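Reltano office move, the small room on the upper floor

August 2020. Quick gallery, no time to sort it properly, will add to it when the rest are off the phone. This is the little glass room we took on when we gave up the Toslow unit. Not much furniture in yet. Table, round side table, teal tin box for the scissors, that's nearly the lot. Captions are short, sorry, typed between deliveries.
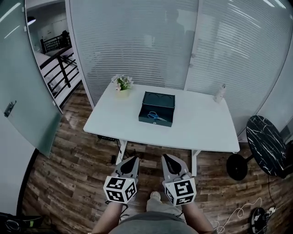
Small room, frosted glass door left open.
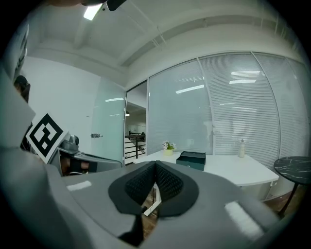 Is there enough storage in a room this size for all the stationery and the odds and ends?

One lockable metal box on the table takes the sharp things and the small stuff, and everything else goes in the tall cupboard along the corridor, top 2 shelves are ours.

Few more notes while I'm at it, people keep asking the same things.

The table. White top, goes in the middle, stays in the middle. We tried it against the wall in February at the old place and you could only get at one side of it, everyone leaning over each other. Wipes down with a damp cloth, no spray please, the spray left a bloom on the last one that never came off.

The box. Dark teal, lid props open at the back. Scissors live in it, blue handles, so you can spot them. Tape measure and the parcel knife are meant to live there too once they turn up (last seen in a crate marked Tirketti, which could be any of six crates). Little silver lock on the front. Spare key is taped inside the cupboard door, left hand side, behind the fire notice. Put it back after.

The plant. Artificial, pink and white flowers, little pale pot. Came with us from Toslow. Doesnt need watering. Someone did water the last one for a whole winter. Dust it now and then with a dry paintbrush, the cheap sort is fine.

Side table. Round, black marble pattern on top, round black base. Meant for cups. Heavier than it looks so walk it across on its edge, two people if you're taking it through the door. Use a coaster, rings show up badly on the dark top.

Floor. Wood-look planks, dark brown and grey. Sweep along the planks, crumbs sit in the joins otherwise. Felt pads for the chair legs are on order from Llewellyn, pack of 9 which makes no sense for chairs with four legs but thats how they sell them.

Cables. Yes I know. White one wants coiling and there's a black power strip under the table that needs fixing up off the floor. Clips are in the same order as the pads. Til then mind your feet.

Blinds. White, horizontal, on the glass wall at the back. Tilt them, don't haul them up, the cord on the end one sticks half way. Glass is frosted anyway so you're not on show.

Costs so far, for those who wanted them: 1,350 all in, van and both tables included, chairs not. The side table was the dear one. Quote for shelves came back higher than that again so shelves are off for now.

Still to do in here: hooks by the door, a bin, a clock, something on the wall, a proper tray for the post. If anyone has a wall clock going spare that doesnt tick loudly, shout.

Next lot of pictures will be the kitchen end, once the fridge is in and the floor's been mopped.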